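Pindthorpe Magnetic Resonance Users' Group
Minutes of the March meeting

Held in the second floor seminar room, Thursday, 2:00 p.m.

Present: the chair, the secretary, the facility manager, representatives of the solids, liquids and theory sections, one observer from Ovico.
Apologies: the Tarness site representative.

1. Minutes of the previous meeting

Approved with one correction. Under item 4, "proton linewidth" should read "proton relaxation time."

2. Matters arising

2.1 The helium recovery line has been leak tested from the magnet hall to the compressor. One fitting behind the second spectrometer was replaced. The recovery rate will be reported at the next meeting.

2.2 The request for a second variable temperature controller was declined by the department. The solids section will resubmit in the next equipment round with usage logs attached.

2.3 The door interlock on the microwave enclosure was repaired. Closed.

3. Polarization transfer project

3.1 The solids section reported on the electron-nuclear polarization work. Samples were run at 150 K with the microwave source on and off under otherwise identical conditions. The enhancement on the standard sample was 17, against 12 in the previous series. The section puts the difference down to better coupling of the microwave power into the probe and does not claim any change in the sample chemistry.

3.2 The theory section asked whether sample heating had been ruled out. The temperature is read at the stator, not in the rotor, and the actual sample temperature with the microwaves on could be higher. It was agreed that the chemical shift of an internal standard should be recorded in both states before any figure leaves the group.

3.3 The buildup curves do not fit a single exponential. Two components give an acceptable fit, but the long component is poorly determined because the last delay in the series was too short. The section will extend the series and repeat it on a fresh sample.

3.4 The liquids section noted that the Sfeir correction, as used in the group's processing script, assumes a uniform radical concentration. This does not hold for the frozen samples. The script will carry a warning until a replacement is written.

Action: solids section to repeat buildup series with longer delays.
Action: theory section to circulate a note on the correction.

4. Instrument time

4.1 Bookings on the wide bore magnet ran at nearly 40 hours per week over the period. Most unused time fell on weekend mornings.

4.2 It was proposed that unclaimed weekend slots be released at noon the day before. Agreed, for a trial period of one term.

4.3 Users are again asked to log probe changes at the time they are made. Two entries in the period were written up several days later, and the tuning settings recorded were wrong in both.

5. Ovico amplifier

5.1 The Ovico observer described the replacement output stage. The main change is in the bias circuit, which is now regulated separately from the main supply. The group's concern is phase stability over long pulse trains - the existing unit drifts during the first hour after power-up.

5.2 A loan unit will be installed on the second spectrometer. The facility manager will measure drift from a cold start on both units with the same load and the same pulse sequence.

5.3 No commitment to purchase was made or implied.

Action: facility manager to agree an installation date with Ovico.

6. Tarness site

6.1 A written report was received. The low field magnet has been shimmed and is available to users from this site on request. Travel costs are to be met by the section making the request.

6.2 The site has asked for a copy of the calibration procedure used here. The current version is out of date in two places - the reference power levels and the cable loss table - and will be revised first.

Action: secretary to send the procedure once revised.

7. Any other business

7.1 The liquids section asked that file names on the shared drive follow the agreed format. Noted.

7.2 The reading list for new students will be reviewed in the summer.

8. Next meeting

Same room and time, next month. Items for the agenda to the secretary one week before.

The meeting closed at 3:40 p.m.

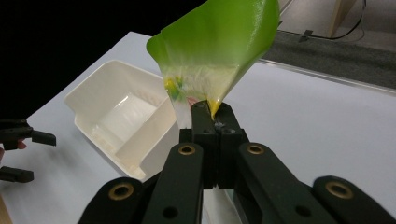
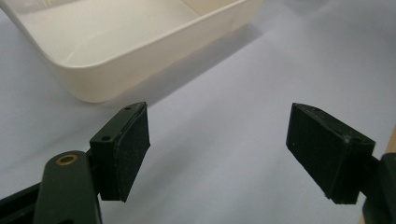
Green item with small colored pieces in its lower part (first); white tray (second).

Minutes taken by the secretary. Circulated to all sections and to the Tarness site.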